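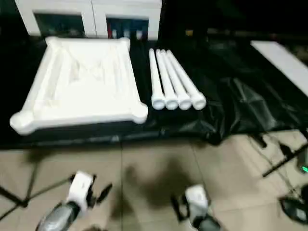 White square frame and four rods on black cloth.

The Seltthorpe Pavilion

The commission for the Seltthorpe Pavilion was awarded to the office of Dreker in September, following a review of 40 submissions. Wilson Muñoz, the senior partner, was instructed to provide a public hall seating 248 persons, with a roof carried on four columns and no wall facing the river.

Gwenaël Arnaud, engineer to the project, recorded his objection in writing. The columns, he stated, would stand on the bed of the old Kurkska canal, and the ground there had never held anything heavier than a boathouse. Mr. Muñoz acknowledged the letter and filed it.

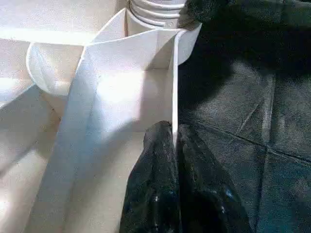 On Sunday the two men met at the site before the contractor was due. Mr. Arnaud had brought the survey of the canal - a single sheet, much folded - and laid it on the hood of his car. It bore the signature of Shabalala, the architect under whom both had trained, and a note in the margin: "Build beside it."

Mr. Muñoz read the note twice. He asked how far the hall would have to move.

"More than 80 feet," said Mr. Arnaud.

"Then we shall lose the river."

"You will hear it."

Mr. Muñoz folded the sheet along its old creases and walked up the bank, counting his steps aloud.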